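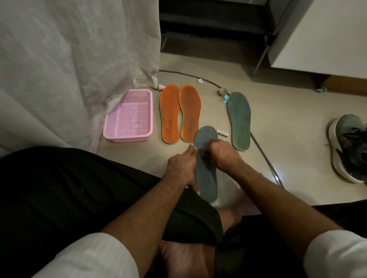 How long does Plesside keep the license plate records its street cameras collect?

Thirty days under the current policy, unless a record gets attached to an open police case, and then it stays until the case is closed.

Neighborhood > Plesside East > Meetings > Minutes

Print this page | E-mail this page

Plesside East Neighbors - minutes of the regular meeting, 13/08/2019

I took the notes again, so these are in my words and anything garbled is my fault. We met in the upstairs room at the Montoya Street library and got going a little after seven. The elevator was slow, so we waited for the people coming up in it. The room was warm and we propped the door, which meant we could hear story time cleanup going on down the hall for the first part.

Minutes from June

Read and approved with one fix. I had written that the city "bought" the plate reader cameras. The city leases them from Transka, and the lease is the whole reason there's a renewal vote coming, so I've changed the word. Thanks to the person in the back row who caught it (and who has caught something in my minutes every time, please keep it up).

What the cameras collect

This took up most of the night. The city sent over the packet we asked for in June, and I had copies on the side table for anyone who wanted to read along. The packet is mostly the Transka lease, plus the police department's use policy and a log of searches.

I read the main parts out loud. Every time a car goes by, the camera takes a picture of the back of it, reads the plate, and saves the plate number with the time and the location. It does this for everybody. Somebody asked if it only saves plates that are on a stolen car list, and the policy is clear on that one: all of them are saved, and the ones on a list also set off an alert to the dispatcher.

There was a good question about faces. The policy says the cameras are aimed at plates and that the department doesn't use face recognition on the pictures. It doesn't say the software can't do it. We went back and forth for a while on whether that matters. My own feeling is that I'd like to see it written into the lease and not just the policy, because the chief can rewrite the policy any time and the lease has to go to the council. A fair number of heads were nodding but we didn't take a vote on that piece by itself.

The search log

The log covers the first half of the year and shows 3,709 searches. I'll be straight with you, I expected less for a town our size. Each line has a date, an officer number and a box for the reason. We found 189 lines where the reason box was left blank, and plenty more where it just said "investigation" or "inv."

Opinions were all over the place here, and I want to get them down fairly. One neighbor who used to work in a dispatch office said blank boxes are usually just somebody in a hurry, and that she wouldn't read too much into it. Another said that was exactly his worry, that if you can search in a hurry with no reason then the reason box isn't doing anything. A third person wanted to know if anyone at the city reads the log at all. We don't know. The policy says there is a "periodic audit" and doesn't say who does it or how often, and there was no audit report in the packet.

I'm going to ask for the audit reports in writing. If there aren't any, I'd like a letter that says so.

Who else can look

This was the part that got people talking over each other, so bear with my notes. Transka runs the cameras, but the records themselves are kept in a program called Plikton. Departments that use Plikton can turn on sharing with each other, and Plesside has it turned on. The packet doesn't include the list of departments on the other end.

Things that were asked, and what I could answer from the packet:

- Can an out-of-town department search our records without asking first? As far as I can tell, yes, once sharing is on.

- Do those searches show up in our log? I couldn't tell. The officer numbers all look like they follow the same pattern, so maybe they don't, but I don't want to guess in the minutes. Added to the letter.

- If our thirty days run out and another department has already saved a copy, does their copy go away too? The policy only talks about Plesside's own copy.

- Can Transka sell the information? The lease says it can't sell "identifiable" records. It doesn't say what identifiable means, and a couple of us read that paragraph three times over and came out with different answers. We'd like the city attorney to explain it in plain English.

- Can I find out if my own plate is in there? You can file a records request at the clerk's window. The neighbor who tried it in the spring was told that plate records are exempt while they're less than thirty days old, and of course after thirty days they've been deleted! That got a laugh, though I don't think she was all that amused. We're asking the clerk to put the exemption in writing with the section of the code it comes from.

The other side of it

I don't want these minutes to read like everyone in the room is against the cameras, and we had some people who came out just to speak up for them. One family on the east end of Montoya Street had their van stolen last winter and got it back the next morning after a camera picked it up. They said they'd be sorry to see the cameras go and that a thirty-day record of where their van was parked doesn't bother them one bit. A gentleman who walks early said he feels better with one at the corner by the bus stop.

We also had somebody ask why we're fussing over cameras when everybody's phone already tracks them. The reply from across the table was that you can leave your phone at home and you can't leave your license plate at home. We moved on from there since it was getting late and the folks by the door had started packing up their chairs.

What we want in the new lease

The lease renewal goes to the city council this fall. I don't have the exact night yet and will post it on the bulletin board when the clerk sets it. We talked through what to ask for, and I wrote the list up on the whiteboard as we went:

A shorter time limit. This one was argued the longest. Some wanted the records gone in 2 days unless there's a hit. Others thought that was too tight, and the van family pointed out that they were away for the weekend when theirs was taken and didn't know it was missing until they got home. We settled on asking for seven days as a starting point.

A reason that means something. A case number or a call number in the box, and no search goes through if it's empty.

Sharing turned off unless the council approves each department by name, at an open meeting.

A yearly report that anybody can read without filing a request. Number of searches, number of alerts, how many alerts turned out to be misreads. One neighbor has been pulled over on a misread (her plate has a zero and an O in it) and she'd very much like to see that last number.

No face recognition, in the lease itself.

Vote: we agreed to send the list to the council as a letter from the group. It passed, with 3 against. Two of those wanted the time limit left at thirty days and the other felt we should be asking for the cameras to come down altogether. I said I'd mention both views in the letter and I will.

Cost

Short discussion. The packet had the lease price blacked out on the page where you'd expect to find it, and then left it showing on an attachment further back, but that attachment is for an older draft so I'm not going to repeat the number and have it be wrong. I'll ask for the current one. It was pointed out that it's public money and shouldn't be blacked out in the first place, and I said I'd put that in the letter too, more politely.

Other business

The library asked us to stack the chairs against the window wall from now on, in short stacks, so the morning staff can reach them.

The sign-up sheet for rides to the council meeting is started. If you can drive, or need to be driven, put your street down and whether you can manage stairs, as the side entrance at city hall is still closed for the ramp work.

Somebody brought up the speed bumps again. We said next time, and it's going first on the agenda so it doesn't get squeezed out like it did in June.

There's a pair of reading glasses in the lost and found box downstairs, brown case, found under the side table after we finished.

To do before next time

Me: letter to the clerk asking for the audit reports, the list of sharing departments, the exemption in writing and the current lease price. Draft of the council letter, copies to anyone who wants to mark it up.

The dispatch neighbor: look over my wording on the search log so I don't embarrass us.

Everyone: if you've filed your own records request, bring what you got back, even if it was a no - especially if it was a no.

We wrapped up a little before nine. Next meeting is in the same room if the library will have us, otherwise I'll put a note on the front door.

Print this page | E-mail this page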